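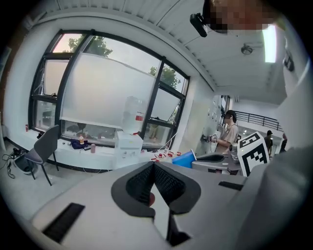 Birkach schickt acht Läuferinnen und Läufer zum Berglauf nach Redel

Der Laufverein Birkach hat am Dienstagabend seine Mannschaft für den Berglauf in Redel bekannt gegeben. Angeführt wird sie von Nayara Bezerra, die im vergangenen Jahr dort Zweite geworden ist und nur 20 Sekunden hinter der Siegerin ins Ziel kam. Für sie ist es der vierte Start auf dieser Strecke.

Bezerra hatte im November eine Reizung an der Achillessehne und konnte danach bis in den Februar nur auf dem Rad trainieren. Beim Frühjahrslauf in Birkach war sie dann wieder die schnellste Frau, mit einem Vorsprung von mehr als einer Minute. „Ich bin noch nicht so stark wie vor einem Jahr, aber ich laufe ohne Schmerzen, und das ist für mich im Moment das Wichtigste“, sagte sie nach der Bekanntgabe. Auf die Frage, ob sie gewinnen will, antwortete sie mit einem kurzen Ja.

Neben Bezerra starten bei den Frauen Amparo Marulanda, Berenice Cuevas und die erst neunzehnjährige Lena Haug. Marulanda kommt eigentlich von der Bahn, wo sie über 5000 Meter läuft, und hat im vergangenen Herbst ihren ersten Berglauf bestritten. Cuevas ist die Erfahrenste in der Gruppe. Sie hat angekündigt, dass sie nach dieser Saison nur noch kürzere Rennen laufen möchte.

Bei den Männern ruht die Hoffnung vor allem auf Jhair Escobar. Er hat den Lauf in Redel noch nie bestritten, gilt aber als sehr guter Bergaufläufer. Trainer Bastien Millet hat mit ihm in den letzten Wochen besonders die flachen Abschnitte geübt, auf denen Escobar früher oft Zeit verloren hat. „Am steilen Hang muss ich ihm nichts mehr erklären“, sagte Millet. „Aber in Redel kommt nach dem ersten Anstieg ein langes Stück fast ohne Steigung, und wer dort zu müde ist, der verliert das Rennen.“

Die Strecke wurde gegenüber dem Vorjahr geändert. Wegen Forstarbeiten unterhalb der alten Mühle führt sie jetzt über den südlichen Weg und ist dadurch 375 Meter länger. Der Start bleibt auf dem Marktplatz, das Ziel wie bisher bei der Berghütte. Die bestehenden Streckenrekorde werden nach Angaben des Veranstalters in einer eigenen Liste weitergeführt, für die neue Strecke beginnt die Zählung von vorne.

Gemeldet sind bisher 171 Teilnehmer. Nachmeldungen sind am Renntag bis eine Stunde vor dem Start möglich, allerdings nur für die offene Klasse und nicht für die Mannschaftswertung. In dieser Wertung zählen die drei besten Zeiten eines Vereins, Frauen und Männer getrennt. Birkach hat bei den Frauen zuletzt vor zwei Jahren gewonnen, bei den Männern reichte es seit langer Zeit nicht mehr für einen Platz unter den ersten drei.

Nicht dabei ist Tomás Bermúdez, der sich beim Training den Fuß verstaucht hat. Sein Platz geht an einen Läufer aus der zweiten Mannschaft, den Millet nach einem Testlauf bestimmen will. Die Mannschaft reist am Vortag mit dem Bus nach Redel und übernachtet in der Jugendherberge. Die Frauen starten um 9.30 Uhr, die Männer eine Dreiviertelstunde später. Die Siegerehrung findet am Nachmittag auf dem Marktplatz statt, bei Regen in der Turnhalle.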